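TRUSTTON WALKING AND WELLNESS CLUB
Minutes of the winter general meeting
Sunday, February 9, 2025
Upstairs room, Kinsella Recreation Center

Chair: Thongchai Saithong
Present: 31 members, plus two guests from the Kustberg club
Apologies: received by email and read out

1. Opening

Thongchai opened the meeting at 2:05 and thanked everyone for coming out on such an icy afternoon. A special welcome went to the Kustberg guests, who drove over the hill to see how we run our beginner groups and who asked so many good questions that we nearly ran out of time for item 6.

2. Minutes of the October meeting

Approved with one correction. The Tuesday stretch class starts at 6:15, not 6:45. (Two people had been arriving for the last ten minutes, and we are very sorry!)

3. The fall step challenge

What a result. We had hoped for 100 sign-ups and finished with 477, which is by far the most we have ever had for anything. Word got around through the school, the bus depot and the bakery line, and by the third week there were teams from streets where we had never had a single member. Thongchai read out a few of the comments from the feedback cards. The room especially liked the one from a lady on Alder Street who has started getting off the bus two stops early and now knows every dog on her route.

Points raised:
The paper log sheets worked better than the online form for most people over 60. Keep both.
Several teams wanted a category for wheelchair users and for people who swim or cycle. Agreed with great enthusiasm. Wording to be ready for the spring challenge.
The weekly leaderboard was fun for some and discouraging for others. After a good discussion it was agreed to post team totals only and leave individual numbers off the board.

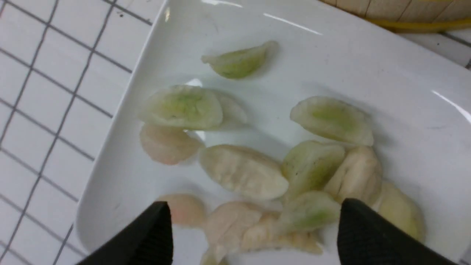 A question came from the floor on whether the spring challenge should run six weeks or eight. Eight felt long to those with small children. Show of hands: six weeks, clear majority.

4. Beginner groups

The Monday and Thursday groups are both full, and a third group will start on Saturday mornings at 9:30 from the Kinsella parking lot. The route is flat, paved all the way, and has benches at the pond and by the library. It can be cut short at either one. Walk leaders are asked to stay at the back for the first two weeks so that the slowest walker sets the pace. This has made a real difference on Mondays – people who told us in the fall they would never manage the full loop are now doing it and chatting the whole way round.

We still need two more leaders with a current first aid certificate. The next certificate course is being held at Kustberg, and our guests kindly offered us four places on it. Names to Thongchai by the end of the month, please.

5. Money

The balance stands at $900 after paying the room hire through spring. Jinari Sports has offered to lend us walking poles for the season and will give a short lesson on how to use them, which several members have been asking about for ages. Accepted with thanks.

It was proposed to spend up to $100 on reflective vests for the evening walkers. There was some back and forth on yellow versus orange. Yellow carried it. Proposal passed, none against.

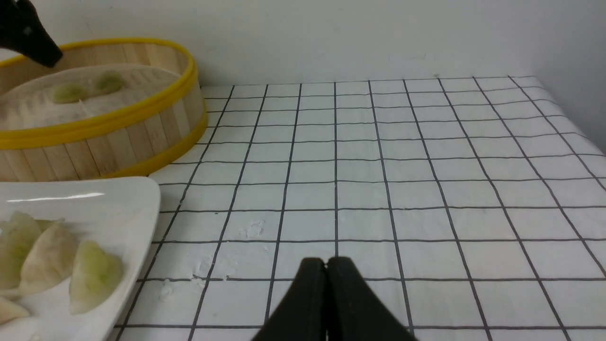
A second proposal, to raise the yearly dues by two dollars, was held over to the next meeting so that members who could not be there today have a chance to comment.

6. Blood pressure mornings

The first two drop-in mornings were busy from the moment the doors opened. The nurse who ran them would like a quieter corner, with chairs set out so that people can sit for five minutes before their reading. The small room next to the front desk is free on the first Wednesday of each month and has been booked. Members were reminded that these readings don't replace a visit to the doctor, and that anyone already on medication should keep their regular appointments.

There was a lot of interest in adding a short talk on sleep. Our Kustberg friends ran one last year and will send over their notes.

7. Any other business

The footpath behind the tennis courts is still closed. Use the Mill Road entrance.
Lost property: one blue glove, a thermos, a very nice knitted hat. Ask at the front desk.
Someone asked if well-behaved dogs may join the Saturday group. Yes, on a short leash.
The joint walk with Kustberg is on again for late spring. They would like to do the river trail this time, with the hill as an extra for anyone who fancies it. Loud approval from the hill people.

8. Next meeting

Same room, same time, date to be posted on the board and sent out by email. Items for the agenda to the chair one week ahead.

Meeting closed at 3:50, and eleven of us then walked the pond loop before dark.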